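Hand fault stops robot trial at Mudgway insole line

A two-armed robot on trial at Bradano's Mudgway site has been taken off unattended work after its right hand failed to open on command and stayed closed on a shoe insole. There were no injuries, and the only loss was one torn insole.

The robot, supplied by Tretum, moves insoles between yellow shelving and a box on the far side of the cell. According to the fault log, the hand reported itself open on cycle 3216 while its fingers were still closed. The arm then began its return move and pulled against the shelf before the force limit cut power 7 seconds later.

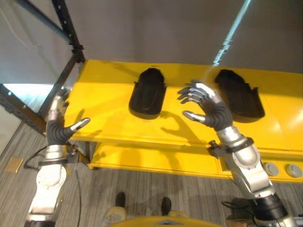
What the log showed

Tretum traced the error to a finger position sensor that had drifted out of range. The control software accepted the reading because it matched the last command sent. The same mismatch had been recorded on cycle 801, but it cleared by itself and no alarm was raised.

Bradano said the force limit worked as set but came in too late. The limit has been lowered, and the robot must now get matching readings from the finger sensor and the motor before either arm moves away from a shelf. If the two disagree, it stops and waits for an operator.

Runs have resumed at reduced speed with a person at the stop button. Black insoles are again being used for the tests, and the walkway beside the cell stays closed while the arms are powered.
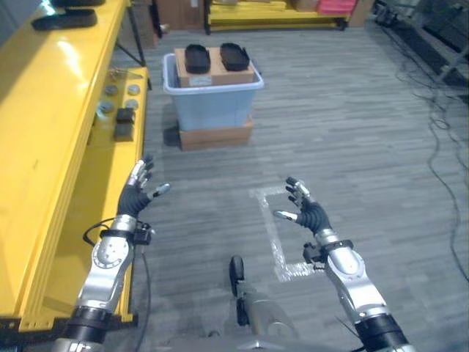

Civgate said it would not sign off on the cell until the old alarm settings had been reviewed as well, and that a fault which clears by itself should still reach the shift log.

Bradano expects the supervised runs to continue through December. Replacement sensors for both hands are on order.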